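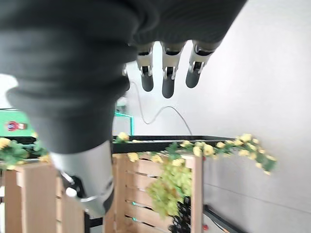 Sunmont Community Seed Library
Progress report to the Inard Fund, May 2024
Prepared by Mulugeta Gidey, project coordinator

Dear friends at the Inard Fund,

Thank you for your patience while I pulled this together. I meant to send it before the spring lending opened, and then the spring lending opened, and you know how that goes. I have tried to follow the headings in your template, though I have wandered off them in a few places where I thought you would like to hear more.

What we set out to do

Your grant was to help us move the seed library out of the back hallway at the Sisay Street branch and into a proper room of its own, to build up a stock of locally grown seed, and to run evening classes so that people who borrow seed in spring know how to save some in the fall. The first of these is finished. The second is well along. The third is going better in some months than in others, and I will get to that.

The room

We got the keys later than we hoped, because the old radiator had to come out and the floor under it needed patching. The landlord paid for the radiator and we paid for the floor, out of the building line of the budget. It is a bright room with a north window, so it stays cool, and the seed is happy there. We keep a thermometer and a humidity gauge by the door, and whoever opens up writes down both readings. The card catalog drawers we bought from the high school have been sanded and labeled, and I have to say they look lovely. People come in and open them just to open them!

The seed

We lent out 938 packets this season. Tomatoes and beans went first, as they always do, and the greens were close behind. We had far too much squash seed and not enough peppers, which I suspect is because squash seed is so easy to save and peppers cross with each other if you so much as look away. Next season I would like to ask two or three of our more experienced growers to take on one pepper variety each and keep it well apart from everything else.

We now have 14 varieties that were grown and saved entirely here in town. The one I am proudest of is the Vurkton bean, a flat brown pole bean that came to us in a coffee can from a family who had been growing it for longer than any of them could say. We had only a handful to start with, so we grew it out in two gardens on opposite sides of town in case one failed. Both crops did well, and we had enough to put in the drawers this spring and still hold some back in the freezer.

Germination testing has been a good deal slower than the plan you approved. It is fiddly work, with the damp paper towels and the counting and the little bags all needing a date, and I underestimated how many evenings it would eat up. Everything in the bean and pea drawers has been tested. The lettuce and onion seed has not, and onion seed does not keep, so that comes next.
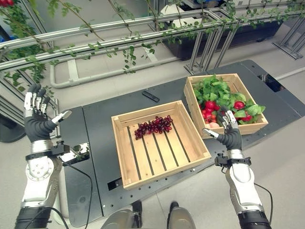

The classes

We planned a class each month and have held all of them except two, one called off for ice and the other because our teacher had the flu. The fall session on saving tomato seed was so full that we had people sitting on the radiator covers in the hall. The winter sessions were thin. I think folks find it hard to get excited about cleaning seed when the ground is frozen, and I would rather shift the winter ones to a Saturday-style daytime hour, or perhaps fold them into the seed swap, where there is soup and people come anyway.

Several parents have asked for something their children could do too. We tried a short story time followed by bean planting in paper cups, and there was dirt in the picture books afterward, but the branch manager was very gracious and has invited us back.

Money

Spending is close to plan. The floor cost more than we allowed, and the shelving cost less, as most of it was given to us. Printing has run over on account of the packets, which we had to reorder when the first batch would not stay glued. I am attaching the full statement separately, with receipts. With your permission, I would like to move what is left in the shelving line over to printing, and I would be grateful for a note either way.

What comes next

In July we will start the summer garden visits, so that borrowers can see how a crop looks when it is being left to go to seed. Lettuce gone to seed is a surprising sight if you have only ever met it in a salad. The onion tests should be done before then. You would be very welcome to join us on one of the visits, and I will send the dates as soon as the gardeners have settled them.

With warm thanks from all of us,

Mulugeta Gidey
Sunmont Community Seed Library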